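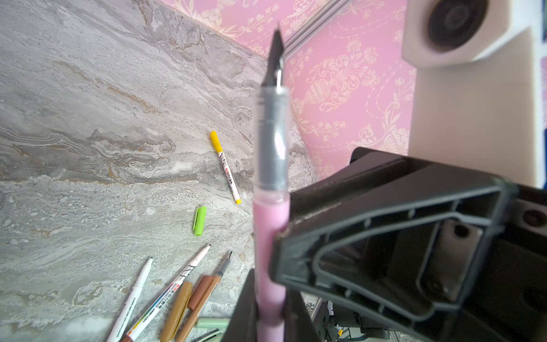
Pernska bench cell: setup and upkeep
Flustthorpe workshop, August

Pernska is our two-arm bench cell. It picks up pens, markers and caps, passes them from one gripper to the other and puts them down again. The arms sit side by side on the front rail and reach inward over a marble-pattern top, with wallpapered walls on three sides. These pages cover the regular service: fingers, cables, mounting plates, wrist cameras and the handover check. Justinas Rimkutė did the mechanical work and Shaohua Xia ran the checks from the desk. The notes are short and go in the order we work.

Fingers
The fingers are molded black plastic with an open ribbed structure, so they give a little when they close on something round. The edge that does the gripping is the part that wears. A faint scuff there is normal and we leave it alone. If you can catch it with a fingernail, the finger comes off and a new one goes on. We look at them every 40 hours of running and change them at 500 whatever they look like.

Clean the ribs and pockets with a dry brush. Ink gets into the corners and dries. Do not use solvent – the first pair went cloudy and then cracked around the bolt holes.

Pen grip test
A fountain pen is the hardest item in the set, so we use one for the grip test. Hold it upright on the barrel, nib at the top, and leave it for 15 minutes. It should not creep down or lean. If it leans, the two fingers are not closing square. Loosen the bolts at the root of the finger, close the gripper on the setting bar, and tighten them again with the gripper still closed.

Keep the grip off the clear section below the nib. It is slick, and too much force there will mark it.

Cables
Each arm has a cable running along the forearm and a loop left loose at the wrist. The loop has to be long enough for the wrist to turn all the way and short enough that it does not sweep the table. Gediminas Juška sets it by hand: turn the wrist to one end, check the slack, turn it to the other end, check again. The elbow loop gets the same treatment.

The bundle below the plates is harder to keep tidy. Wires come up out of the slotted duct to the arm base, and every time a board is swapped somebody leaves one standing proud. Press them back in before powering up.

Handover check
Bring both grippers in over the middle of the table at slow speed and stop with the fingertips just short of touching. Look from the front and then from the side. One gripper is set slightly above the other on purpose, so a small error in either arm does not drive the tips together.

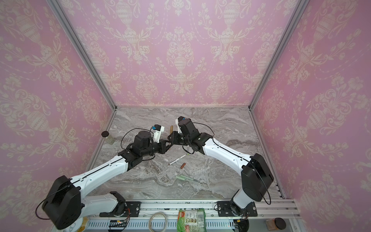
If the gap is wrong, do not correct it in the program first. Check the mounting plates. Most of our errors have come from a plate that had shifted on the front rail, and a correction in the program just hides it until the next time. The bolts go back to the marked torque, then both arms are homed and the check is run again. We allow 2 mm between where the arm says the fingertip is and where the gauge says it is. Anything over that gets written in the log.

Wrist cameras
Each wrist has a white bracket for its camera. Check that the bracket does not rock, and push the connector home with a thumb. A connector that is half out will often work fine at rest and then drop the picture when the wrist turns. Wipe the lens last, after all the finger work is done.

Calibration is run from Flanano. It saves the old values under the arm's name, left or right, and it does not ask before it overwrites them. Copy the file first.

Table and frame
The side rails and the corner posts are plain aluminum profile. Inese Priedītis goes over the bolts with a hex key at each service and brushes out the grooves along the front, where pen caps and crumbs end up. The top is wiped down with water and a little dish soap. It does not need polish, and polish makes the pens slide.

The busy pattern on the walls and the table stays as it is. The vision settings were tuned against it and a plain sheet would mean starting over.

Spares
Fingers, finger bolts and the short wrist cables are in the Mägi drawer, left-hand side. There is one spare camera. Elbow housings are not opened here; if one is noisy, tag the arm and tell Dzintra Vaher, who will arrange the exchange.

The log sheet hangs on the hook by the door. Write down the running hours, which fingers were changed and the handover gap for both arms, even if nothing needed adjusting.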